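Section 4. Sorting Hair Accessories and Other Soft Small Items

Use this section once the Disemik bin is assembled and its tab faces you. If you have not fitted the tab yet, go back to Section 3.

4.1 Before you start

Work on a table with a cloth on it. A bare top lets small pieces slide, and a patterned cloth is fine as long as you can still see pins and clips against it.

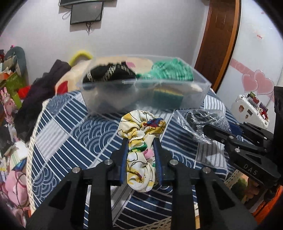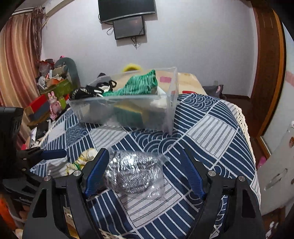

Scrunchies, fabric headbands and hair wraps are the bulk of what most households keep in a Disemik bin, and they need very little preparation. Lay everything out and deal with the soft pieces first. Shiny or glittery accessories go in a clear bag of their own beside the bin, where the sparkle does not rub off on plain cotton. A printed scrunchie can stay out on the cloth until the bag is closed.

4.2 Filling the bin

1. Empty the bin and wipe the inside with a dry cloth. Do not use spray cleaner on the cloudy panels.

2. Pick up each scrunchie and stretch it once. If the elastic does not pull back, set the piece aside for mending or throw it out.

3. Remove loose hair from the gathers. A wide-tooth comb works better than fingers.

4. Put larger fabric pieces in first, one at each end of the bin. Leave the middle free.

5. Place the scrunchies in the middle, standing on their folds. Do not press them flat.

6. Press the air out of the clear bag, fold the top over twice and lay it on the fabric pieces.

7. Check that nothing stands above the rim. If it does, move the tallest piece to the bottom before fitting the lid.

Note: The standard bin (part 552) is rated for 500 g of soft goods. For heavier items such as belts, use the Calloway divider tray, sold separately.

Note: Trim with chains or sequins can snag knitted fabric. Turn the trimmed side inward or wrap the piece in tissue.

CAUTION: Plastic bags are a suffocation hazard. Keep them away from babies and small children, including while you sort.

CAUTION: Do not store damp fabric. Close the lid only when every piece is fully dry.

4.3 Labeling

Write the contents on a Bitstead label and stick it to the short side, clear of the rim. Labels come 33 to a sheet. To remove one, warm it with your hand and peel from a corner. Glue left behind comes off with a little cooking oil, then soapy water.

4.4 Stacking

Stack no more than two bins. If the upper one rocks, take it down and check that the lid below is snapped shut at all four corners. Replacement lids are listed on page 51 under Grerko spare parts.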